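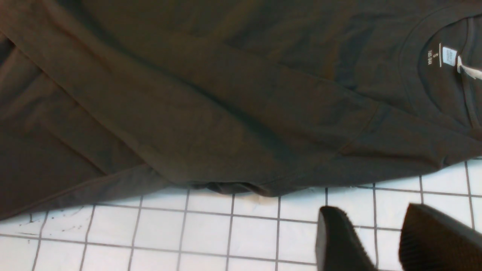 Our returns room handles clothing for Zolldale, and management wants to put in folding machines from a company called Vávra. The pitch is that they'll take the "boring part" off us. I don't buy it. Take a dark long-sleeved tee with one sleeve folded across the body, a bit rumpled, size S printed inside the neck and a little white tag at the collar. Folding that is the quick bit. The slow bit is seeing the white fluff by the hem on dark fabric, or deciding whether a crease will drop out. Has anyone lived through one of these rollouts? Did they cut people, or just speed everyone up?
Tatiana Tóth

We got 3 of them at the Kastby site in February. Nobody on my shift was let go, I'll give them that. But two people who left weren't replaced, so work out for yourself what that means. The job changed too. I used to do a shirt start to finish. Now I check it, lay it out for the machine, and clear it when a cuff gets caught. Target went up to 148 an hour, and that number came from the sales demo, which was all short sleeves on a clean table. Long sleeves are where ours loses time.
My advice is to get these in writing before it arrives:
who sets the hourly target, and when it gets reviewed
whether jams count against you
whether checking is paid as its own task or lumped in with loading
My wrists do feel better, for what it's worth.
Thịnh La

every place says this when machines come in and then it's fine. learn to run it and ask for more money
doltthorpe5

Ask for more money from whom? We did learn to run it. Same pay grade, 5 months on. Tatiana, if they offer a trial, ask to pick the clothes yourselves and put plenty of dark stuff in.
Thịnh La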